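4. Care of the table top

Read this section before the first use of the table. It concerns the top only. For the legs and the cross bar, see section 3.

The top of the Levach table is delivered with a thin coat of oil and wax already applied at our workshop in Miltedby. This coat protects the wood from small accidents, but it is not a lacquer and it does not close the surface completely. For this reason the top needs a little attention, mostly in the first months.

4.1 Before the first use

1. Remove the paper cover and the corner pieces. Do not use a knife on the top side.
2. Let the table stand in the room for 5 days without a cloth on it. The wood must get used to the air of your house.
3. Wipe the top with a dry cotton cloth, always in the direction of the grain.
4. Look at the top from the side, against a window. If you find a dull place, make a note of it and treat it as described in 4.4.

Note: Every top has its own grain. Lines can be fine and close together in one part and wide in another part, and they may bend or meet. The color also is not equal everywhere – pale bands and darker, somewhat pink or brown lines belong to the wood. These are not faults and we can not exchange a top because of them.

4.2 Daily cleaning

1. Take away crumbs with a soft brush or a dry cloth.
2. Wipe with a cloth which is damp, not wet. Clean water is enough for most days.
3. Follow the grain with long strokes. Where the lines curve, it is enough to keep the general direction.
4. Dry immediately with a second cloth.

For grease, put one spoon of mild soap in a bowl of warm water and repeat steps 2 to 4. Wipe one more time with clean water at the end, otherwise the soap leaves a gray film.

Caution: Do not use scouring powder, steel wool, vinegar, or any cleaner with bleach. Do not use a steam cleaner. Damage from these products is not covered by the warranty.
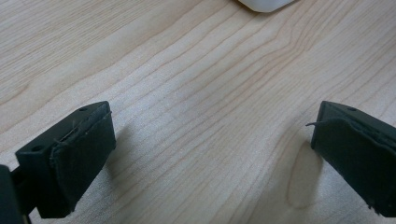 The shine of the top should be soft. When light falls on it, you will notice a brighter area which moves when you walk to the other side of the table. It is only the reflection and you do not need to polish it away. A place which stays dull from all sides is different, and there the oil is probably used up.

4.3 Things placed on the top

1. Put a mat under hot pots and pans.
2. Check that cups, bowls and vases have a smooth foot. An unglazed foot can scratch when it is pushed.
3. Lift objects, do not pull them over the surface.
4. In the first three months, move vases and lamps to another place from time to time. The wood changes color in daylight, and a thing which always stands in the same place will leave a pale shape.

Note: Rubber feet and some plastic mats can leave dark marks on oiled wood. Felt or cork is better.

4.4 Renewing the oil

Do this once a year, or sooner if drops of water do not stay round on the surface. You need the Driko care oil (order number 1444), two cotton cloths without fluff and sandpaper of grain 300.

1. Clean the top as in 4.2 and wait until it is fully dry, best overnight.
2. Sand lightly along the grain, only with the pressure of the hand. Never sand across the grain – the scratches become visible as soon as the oil is on.
3. Remove all dust.
4. Put a small quantity of oil on the cloth, not directly on the table, and spread it thin.
5. Wait around 11 minutes, then rub off everything that the wood has not taken.
6. Leave the table without use until the next day.

Caution: Cloths with oil can start to burn by themselves. Lay them flat outdoors to dry, or keep them under water in a closed metal can before you throw them away.

For one dull place only, do steps 1 to 5 on an area a bit larger than the place itself, so that the border is less visible.

4.5 Questions about the top

Small dents from the first weeks can often be raised with a damp cloth and some patience. Please write to us before you try it with an iron. Pushpa Katiyar answers for tables with the Levach top, and Jyoti Chaturvedi for the older Joshi model, which has a different finish and must not be treated with the oil from 4.4.

Text of this section revised 2018-01-29.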